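Hand-held gripper recording, code of practice

From Jonden Open Reference, the robotics and automation section
Last edited July 11, 2018

Contents
1 Overview
2 Background
3 Scope
4 Main provisions
5 Household sites
6 Records and labeling
7 Acceptance
8 Criticism
9 See also

Overview

The hand-held gripper recording code, usually the Jonden code or just "the code", is a set of good-practice rules for collecting manipulation recordings with a gripper tool held by a person. No robot arm involved at the recording stage. The operator carries the tool, works the fingers by hand, and a camera on the tool records what the fingers do. Recordings go on to train or test arm controllers.

The code is voluntary. It is not a safety standard and doesn't replace one. Runs to 85 numbered clauses in the current edition, of which most deal with paperwork, and a short annex on cloth handling that gets cited more than everything else put together.

Background

First draft came out of a shared project between Jonden, a small robotics supplier, and the Bezerra workshop, which had been recording kitchen and table tasks for its own use. The two sets of recordings could not be merged. Different tool grips, different start positions, different ideas of when a task was finished. Bezerra counted a towel as folded when the edges met; Jonden wanted the fingers open and clear as well. Out of 2995 pooled recordings, 408 were thrown out for having no clear end state.

A second draft followed in June with input from Istitz, a maker of finger pads. Istitz asked for pad wear to be logged, and got it (clause 31). Its other request, a fixed pad color, was dropped.

Teltton, a test site operator, adopted the draft for all of its household work and is still the main source of comments on it.

Scope

The code covers:
– two-finger tools held in one hand or in each hand
– recordings made at tables, counters, beds, shelves
– soft and rigid objects up to what one person can lift without strain
– indoor sites, including private homes with written consent

Not covered: teleoperated arms, suction tools, powered grippers, anything involving blades or open flame. Blades were in the first draft and taken out.

Main provisions

Tool check. Before each session the operator opens and closes the fingers fully, looks at the pivot screws and checks both pads for tears or lifting corners. A loose screw ends the session until it is tightened. Pads are replaced in pairs. Wiping pads with solvent between takes is not allowed as it changes the grip.

Start and end positions. Every take begins with the fingers open and clear of the object, and ends the same way. The take is void if the object is already held when recording starts. Void takes are kept, not deleted, and marked V.

Speed. Normal human pace, no faster. Early recordings were often rushed and controllers trained on them overshot. The code gives no number here, which has been a complaint from the begining.

Free hand. The hand not on a tool stays out of the work area. In two-tool sessions both hands are on tools, so the question doesn't come up, but fingers should stay behind the bar and off the linkage. Pinch injuries are minor but they happen, mostly at the pivot.

Retries. Up to two in one take. After that, stop, reset, new take. A failed grasp followed by a good one is considered useful material and should not be trimmed out.

Cloth annex. Towels, napkins and small garments are laid flat or crumpled according to the task card. Flat means one layer with no corner tucked under, though natural creases may stay in. Folds are made along the card's line, pressed once with the closed fingers, then released. If the underside has a different color from the face, the card should say which side starts up. Controllers have been known to treat the reverse of a two-tone cloth as a second object.

Surfaces. A table cover is permitted. Printed covers are permitted too and even encouraged, since a plain background teaches a controller very little about real rooms. The cover must not slide when the tool touches it. If it does slide – clips, or a different table.

Household sites

Section 5 was added at Teltton's request and is the longest. Its basic rule is that the room stays as found. Operators may clear a work area big enough for the task and a hand's width beyond, but household goods around it are left alone, unless fragile, valuable or private.
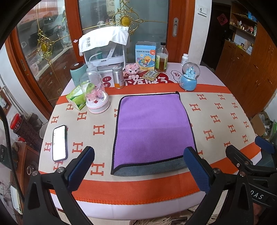 Two-tool cloth work at a household table. Purple towel in the work area, household items left standing behind it.

Clause 52 deals with items inside reach of the tools. Glass, liquids and medicine are to be moved back from the work area or off the table. Whether "back" is enough is disputed. Teltton's own site sheet says off the table for medicine, in every case, and a revision to match has been proposed.

Phones get their own clause (54). A phone may be part of a task, in which case it is on the card. Otherwise it comes off the table before the first take, and no screen showing messages or names may be recorded. The clause was written after a batch of 2277 recordings had to be rechecked one at a time for readable screens.

Cables are kept off the walking path. Floor items too, where the operator has to step around the table. Pets out of the room. Children out of the room, no exceptions. Other adults may stay if they have signed.

Consent forms name the rooms, not just the address. A room seen through an open or glass door counts as recorded and should be on the form – many early forms missed this and had to be signed again.

Records and labeling

Each take carries the card number, tool number, pad set, site code and operator code. Operator names are not stored with the takes. Label text is short and plain: what was done, to what, with which tool or tools. "Fold towel, both" is a good label. "Neatly fold the nice towel in half" is not.

Labels are written the same day. A second person reads a sample from every session and corrects spelling and wrong sides, left and right being by far the most comon error. Left and right are always the operator's.

Objects outside the work area need no label. Some users label them anyway.

Acceptance

A session is accepted when the tool check is on file, all takes have a start and end state, and the second reader has signed. Sessions missing the tool check can't be repaired afterwards and are filed as reference only. Jonden and Bezerra accept each other's sessions without further review. Istitz uses the records section alone, for wear tracking.

Criticism

Main objection is length. Small groups say 85 clauses is too much for a hand tool and a towel, and several work from a one-page summary that has no official standing. Others point to the missing speed figure, and to the retry limit, which was picked by agreement and never tested.

The household section has also been called too loose. "As found" leaves a lot to the operator, and two sites following the same clause can look very different. Supporters reply that rooms do look very different. The wording was left as is in the current edition and the item is still open.

See also

Finger pad wear
Task card
Two-tool recording
Work area (manipulation)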